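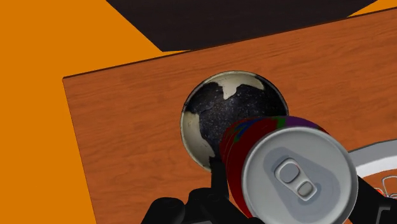
Figure 1. Globe-like ball on a wooden table, rendered view.

Drutevthorpe Curbside and Congestion Records
Data card, release 2
Last revised Jul 4, 2020

Summary

This release contains hourly records of curb use and vehicle delay on main streets in Drutevthorpe. It is maintained by the Lahtinen Institute for Street Research and is intended for planners, students and software developers who work on parking, deliveries and bus operations. The records describe street segments and time periods. They do not describe individual drivers or vehicles.

Contents

segments.csv – one row per street segment, with length, number of lanes, posted speed limit and curb type. The file covers 900 segments.
curb_hours.csv – hourly occupancy of marked curb spaces, given as a share between 0 and 1.
delay_hours.csv – hourly mean delay in seconds, measured against free-flow travel time.
stops.csv – locations of 200 bus stops, each joined to its nearest segment.
notes.txt – known closures and sensor outages.

All files are comma-separated and encoded in UTF-8. Times are local. The field segment_id is the key in every table except stops.csv, where it appears as near_segment.

Collection

Curb occupancy comes from in-ground sensors in over 4,000 marked spaces. Delay values are computed from travel times between fixed roadside readers. Identifiers are discarded at the reader once a trip between two points has been matched, and no identifier is stored in any file.

Segments in the Drokgate district were added in September, after the one-way system there was changed. Earlier rows for Drokgate use the old segment boundaries and carry the value 1 in the field legacy. They should not be averaged with later rows.
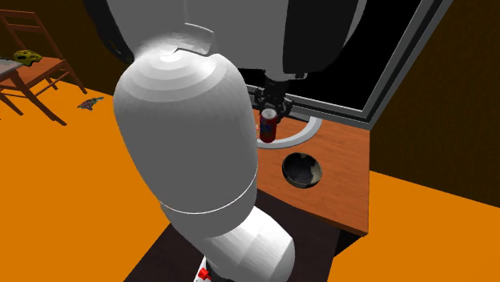
Figure 2. Robotic arm above a soda can on a countertop, rendered view.

Processing

Raw files are cleaned with Feteneo, the institute's in-house conversion tool. Hours with fewer than five valid sensor readings are left blank. Blank values mean "not measured" and must not be read as zero.

Known limitations

Double parking is not recorded. Loading bays are counted as occupied whenever a vehicle is present, whether or not it is being loaded. Delay values on segments shorter than 200 feet are unreliable – users are advised to merge such segments with a neighbor before analysis.

Terms of use

The data may be used and shared for any lawful purpose with credit to the institute. Any attempt to trace the movements of a particular person or vehicle is prohibited.

Corrections

Errors should be reported to the institute's data desk with the file name, segment_id and hour affected. Accepted corrections are listed in notes.txt and applied in the following release.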